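Tamara Nistor handed me the keys to truck 28 and told me not to touch the radio. That was my whole welcome to Pundeo Towing and Recovery, unless you count the donut, and I do, because it was a good donut.

I'd passed the safety course the week before. I knew how far back to put the cones and which side of the truck to stand on, and I could have recited the part about fluid spills in my sleep. What the course didn't cover was Tamara, who ate sunflower seeds out of a coffee mug and had been pulling cars out of ditches since before I could drive one.

"Where are we going?" I asked.

"Poon Hill. Guy's in the creek."

"In the creek?"

"His car's in the creek. He's up on the bank, complaining."

It was December and the sleet was coming sideways. Poon Hill Road has one bad curve, and everybody in the county has either slid off it or married somebody who has. Sure enough, there was a little green hatchback with its nose in the water and its taillights blinking away like it was having a party down there. The guy was wearing dress shoes. He told us he had 300 dollars in the glove box and would we please get that first?

"We'll get the glove box when we get the car," Tamara said. "They come as a set."

She made me do the cones. I did the cones. Then she made me do them again, farther back, because I'd measured from the car and she wanted them measured from the curve - where the next fool would be coming from, as she put it.
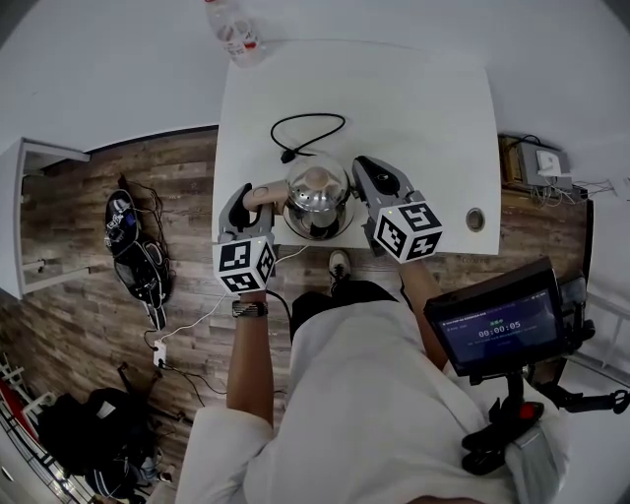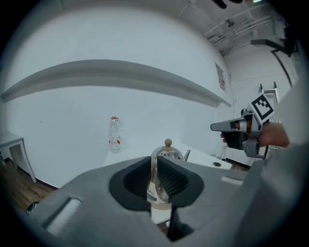 I was setting the very last cone when a pickup came around too fast. I saw the headlights swing, and I swear my boots forgot how to be boots. The driver saw the cones, though, and he braked early and fishtailed a bit and crept past us at walking speed with his window down, saying sorry, sorry, sorry, all the way by. If I'd left those cones where I had them the first time, well, I don't like to think about it!

Tamara didn't say a word. She spat a seed into the mug and handed me the winch remote.

So I ran my first winch. The cable went tight, the creek let go with a big rude slurp, and up came the hatchback backward, pouring water out of both doors. The guy clapped. His 300 dollars turned out to be mostly in ones, and soaked, and he spread them along our dashboard to dry all the way to Memine, with the heater going full blast and the cab smelling like a pond.

After we dropped him at his sister's place, Tamara reached over and turned the radio on. It was a polka.

"You can touch the volume," she said.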